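I've been meaning to write about bread for months now, and seeing as it's November and the kitchen is finally cool enough in the mornings to want the oven on, I suppose it's time.

My neighbour Everaldo Prado gave me a jar of his rye starter back in the spring. He calls it Borkano, after the street he grew up on, and I've kept the name out of respect even though mine has surely gone its own way by now. It lives on top of the fridge beside the good teapot, and it gets 12 grams of flour on the days I remember and a guilty double helping on the days I don't.
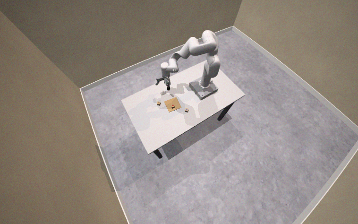
My first few loaves were bricks. I'd followed a recipe to the letter and couldn't work out where I was going wrong, so I took one next door (a bit embarrassed, wrapped in a tea towel) and Everaldo pressed his thumb into it and laughed until he had to sit down. Too much water, he said, and far too much hurry. He makes his with 300 grams of rye to 207 of water, and don't ask me why it's 207. I did ask, and got a long and lovely story about his aunt's measuring jug, with no explanation in it anywhere.

So now I mix the dough on Friday after supper, cover the bowl with a plate and go to bed. In the morning it smells faintly of apples and I feel very pleased with myself before I've done a thing.
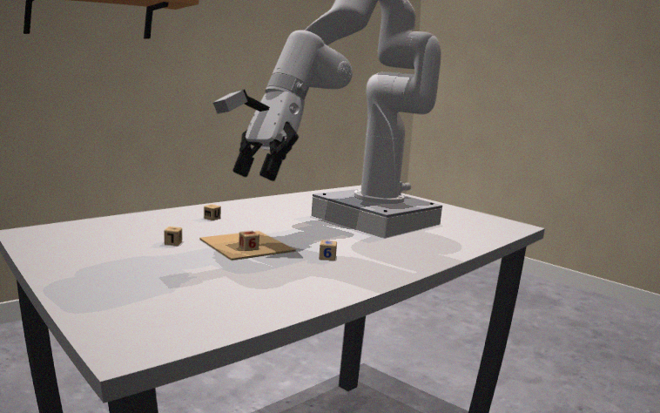 *Four little wooden cubes and a thin square board, set out in front of the arm.*

The other change was the tin. I'd been using an old one of my mother's, which I love dearly, but the middles never baked through. The one I use now is longer and narrower, and the colour of the crust is so much better – a proper dark brown, nearly the shade of molasses. I still get the odd gummy patch if I slice too early, and I nearly always slice too early.
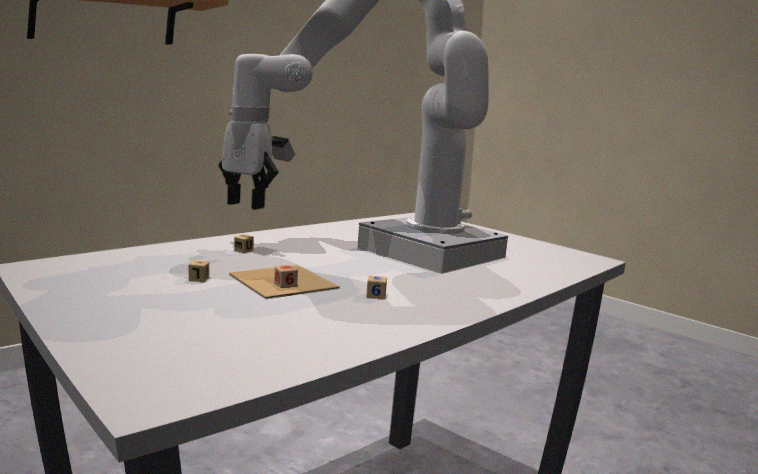 Caraway is the great argument in our house. I'd put a spoonful in every loaf if I were left to it, and my husband picks the seeds out one by one and lines them up along the rim of his plate. We've settled on every second loaf, more or less, though I've been known to lose track of whose turn it is.

Next I want to try one with grated carrot and a bit of honey. Everaldo thinks it's a terrible idea – he said so twice over the fence – but he's asked me to save him the heel.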